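Best way to keep onions and spuds through winter?

florianp
Storing veg in a small flat, no cellar. Onions keep sprouting on me by September. Have been using baskets like so
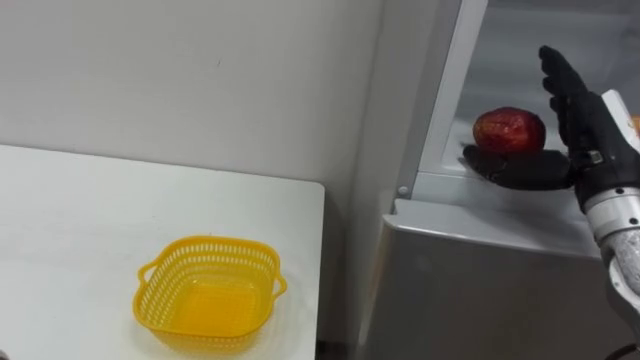

yellow plastic one, slots in the sides

Is it the basket, the heat, or am I buying rubbish onions? Flat sits at 19ish all year. Bought a sack off the Ferrand stall, lost half.

huguette_c
Heat. Cold and dark is what you want, basket hardly matters. Mine go in the porch, in old tights with a knot between each one. Looks daft, works.

zisari71
disagree, air matters more than cold imo. had a closed box in a cold shed and the lot went to mush. slots all round = fine

huguette_c
A closed box is a different thing though, he hasn't got one. Cold shed plus open basket and you'd have been OK.

bruleck
Are you keeping the potatoes with them? Don't. Always been told they set each other off.

florianp
er yes. same basket sometimes

bruleck
Well there you go

zisari71
never seen that make any differnce myself, did both together for years

emar_allotment
Depends on the onion. Reds go first, brown ones last longest. Check the necks — if they're soft and thick, eat them that week. We lifted 341 last year and still had a few in spring, all plaited up in the garage. Spuds in paper sacks, folded over, no light at all.

florianp
No garage here. Would under the bed by the outside wall do? It's the coldest room

huguette_c
Yes, try it. Radiator off. Go through them every week and chuck any soft ones.

zisari71
and buy less at once! a sack is loads for one person

florianp
It was cheap. Ok moving the spuds out tonight, will report bakc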